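Vanero cell (setup and upkeep)

From the Dudex wiki, the shared handbook for small robot workspaces

The Vanero cell is a two-armed desk-work robot that lives in a simulator, together with the room it works in. I look after it, so this article is written by the person who gets the messages when it stops working, and it will sound like that. Feel free to edit anything that's wrong, but please leave the calibration section alone unless you've run the checks yourself (more on that further down).

People tend to assume a simulated cell needs no maintenance. There's no grease, no worn belts, no cable rubbing through at the elbow. Fine, all true! But joints still drift away from the values you thought you'd saved, gripper fingers still sink into things they shouldn't, and somebody still moves a chair and forgets to tell anyone. I spend as much time on this cell as I used to spend on a real one, and I just come home cleaner.

Background

The cell started as a port of an older bench setup called Jilance, which was a single arm bolted to a gray box with nothing else around it. Jilance was great for pick-and-place and hopeless for anything that looked like somebody's office. The Mladenović room pack came along later and gave us furnished interiors: desks, shelves, drawers that open, chairs that roll. Vanero is what we got when we put two arms into those rooms and kept going until they stopped exploding.

By exploding I mean the thing where two solid bodies start out overlapping, the solver panics, and your office chair leaves through the ceiling. If you've never seen it, you will.

What's in the cell

A Vanero cell has three parts: the room file, the robot file and the task file. The room file holds the furniture and the lights. The robot file holds both arms, their joint limits, the grippers and the cameras. The task file says where the loose objects go and what counts as finished. Keep them separate. Early on I let the task file override furniture positions (it seemed handy at the time) and it took most of a February to untangle which desk was standing where.

The arms share one base and one clock. Each has its own gripper, and the two grippers are calibrated one at a time, never together. The physics runs at 1,000 steps per second, which is more than most tasks need, but drawers behave badly at lower rates. A knob is small and round, and at a coarse step the finger can pass right through the edge of it between one step and the next.

Setting up a room

Load the room with no robot in it first. Let it settle for 2 seconds of simulated time and look at what moved. Nothing should. If a chair creeps, its casters are touching the floor with a bad contact setting, and you fix that now, while it's easy. I also like to pull every drawer open and let it go, just to see whether it stays where I left it.

Then add the robot with its motors held. Check reach before you check anything clever. Attic rooms are the ones that catch people out, because the ceiling slopes and a planner that was perfectly happy in a square room will cheerfully swing an elbow into the plaster. Shelves over a desk do the same thing. I mark both as no-go volumes by hand — the automatic ones are too generous and leave the arm with nowhere to go.

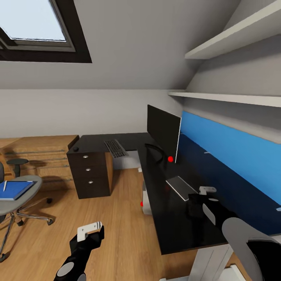 After reach comes the home pose. Mine has both arms forward and clear of every surface, with enough bend in the elbows that neither one is near a limit. A straight arm looks tidy and plans terribly. Save the home pose in the robot file and then load it back and compare, because the export tool rounds joint angles, and in older versions it rounded them a lot.

Last, place the loose objects. Drop each one from just above its surface and let it land. Don't type in a height you think is right! Thin flat things like notebooks and pens are the worst for this, and a pen that starts a hair too low will be flung across the room the moment physics kicks in.

Gripper calibration

This is the section I asked you not to touch. The short version goes like this. Close the gripper on nothing and read the finger position, then open it all the way and read it again. Write both numbers into the robot file. Next, close it on the test block and check that the contact force rises smoothly. A force that jumps up and down means the finger pads are fighting the block, and you need to soften the pad contact a little and try again.

Do the left gripper, save, reload, and only then do the right. I know it's slow. The two share a settings block in the file, and saving one while the other is half done writes the old values over the new ones. I've lost an afternoon to that more than once, and I wrote the tool.

Once both are done, run the drawer test. The arm goes to a knob, closes, pulls, and lets go, over and over, for 2,000 cycles. It's dull to watch but it runs fine overnight. The log gives you slips and misses as separate counts. Misses are usually a calibration problem. Slips are usually friction, and you should leave the calibration alone and look at the knob material instead.

Cameras and markers

The camera settings live in the robot file because the cameras move with the robot. Check them after every change to the base, even a small one. I've had a camera that was pointing somewhere sensible end up buried inside a shoulder after an update that claimed to touch only the lights.

Markers are little visual points you can switch on to see where the planner thinks a target is. They have no mass and nothing collides with them, so leaving them on does no harm to the physics, but they will show up in anything you render. Whether you want that depends on what you're doing. There's a switch for it in the display menu, and a second one in the render settings, and yes, they really are two different switches. Check both.

Routine upkeep

I do a short check whenever the room pack updates and a long one when the physics engine does. The short check is the settle test, the home pose comparison and a look through each camera. The long check adds gripper calibration and the drawer test, start to finish. The full Vanero set has 338 room layouts at the moment, and the short check runs through all of them without help, though I still open a handful myself, mostly the cramped ones.

Keep the old logs. Dudex has a folder for them, and I can't tell you how often the answer to a strange new problem has been sitting in a log from two versions back. Name them by room and version. Please don't name them "final."

Common faults

Arm shakes at rest. Nearly always the motor gains, and most often somebody has copied them over from Jilance, whose arm was a good deal heavier. Restore the Vanero defaults and test again before you change anything else.

Arm stops short of the target. Look at the no-go volumes first. If one of them clips a desktop by even a small amount, the planner treats the whole surface as forbidden and parks above it without an error message. I keep meaning to add the message.

Gripper closes but the object slides out. Friction on the object, or pads set too soft. Change one at a time.

Drawer opens by itself. The rail is tilted, or the cabinet is standing on a floor that isn't quite flat. Mladenović rooms from the first release have this in a few places, and the fix is in the second release, so update before you start bending rails yourself.

Chair rolls away when touched. It's on casters, so some of this is fair enough. If it keeps rolling until it meets a wall, raise the rolling resistance in the room file.

Everything is fine until both arms move at once. Check that self-collision is switched on between the arms as well as within each one. It's off by default after a fresh install, and I've stopped arguing about it.

See also

Jilance bench (retired)
Mladenović room pack, release notes
Dudex log folder, naming rules
Drawer test, full procedure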